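Bench Rules at Dreltetano: Your Questions Answered

We wrote these rules for anyone who books time on the arm benches, whether you have been with us for years or are still finding the kettle. They get a fresh look every March, and if something puzzles you, do please ask before you start!

Do I have to read the whole handbook first?
We'd love you to, but it runs to 173 clauses and we know what people are like. Read the first 29, which cover stopping the arms, speed limits and who may stand where, and then keep the rest to hand for when you need it.

What is the Hodžić check?
It is the short walk round the bench you do before powering anything up. Press each stop button and see that it latches, look over the cables at the wrist, and make sure the cloth is lying flat enough that a fingertip won't catch in it. We ask for it at the start of every booking, even if you only popped out for lunch.

How should an arm go into a basket or bowl?
From above, with the fingers open, and slowly once the tips are below the rim. Line the fingers up across the narrow part of the item if you can, and leave the basket where it is until they are well clear again. 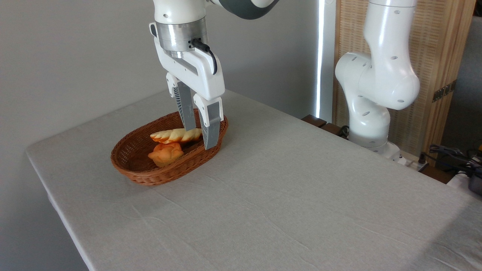
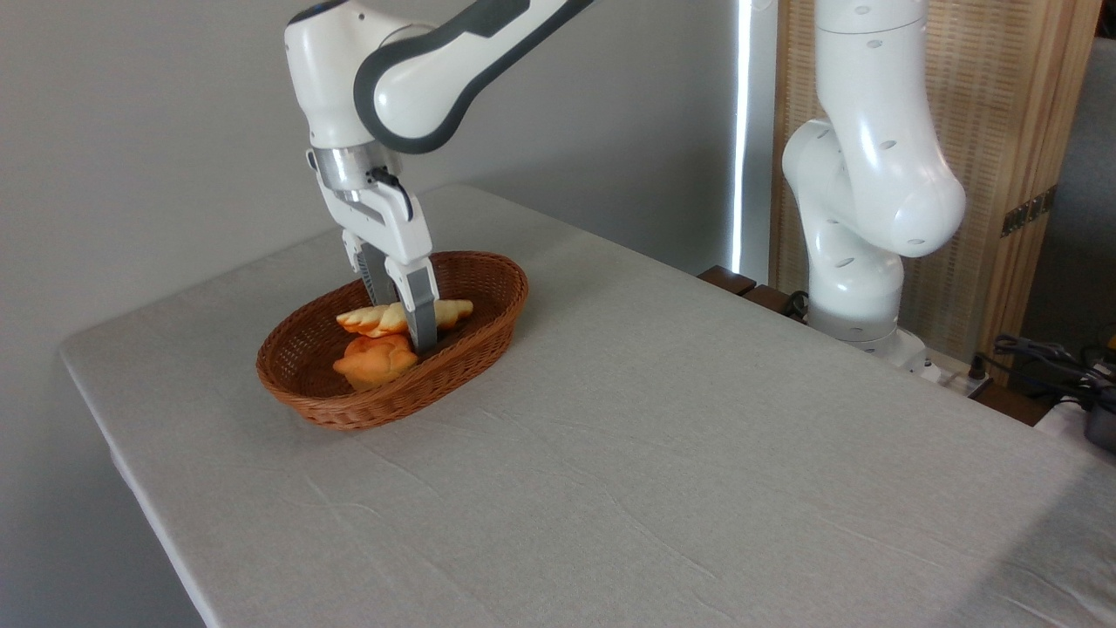

Baskets of bread, with one arm reaching in and the second kept upright and out of the way.

If the fingers touch the rim, stop and lift straight up. Please don't try to wriggle free sideways - wicker catches on everything, and we have replaced more finger pads that way than we care to remember.

Can both arms move at once?
Only if your task has been signed off as a two-arm task under the Onell procedure. For everything else, park the spare arm upright before you begin and leave it parked.

How many failed grasps may I allow?
The limit is 3 in a row on the same item. After that, pause the run and note it in Vulow, our logbook system, with a few words on what you think went wrong. A scruffy note written at the time is worth far more to us than a lovely one written on Friday afternoon.

May I reach in to straighten something?
Yes, of course, once the arm is stopped and you have said so out loud to whoever is sharing the bench. A paused program doesn't count as stopped.

Who do I ring if I'm stuck?
Extension 384, any time the lab is open.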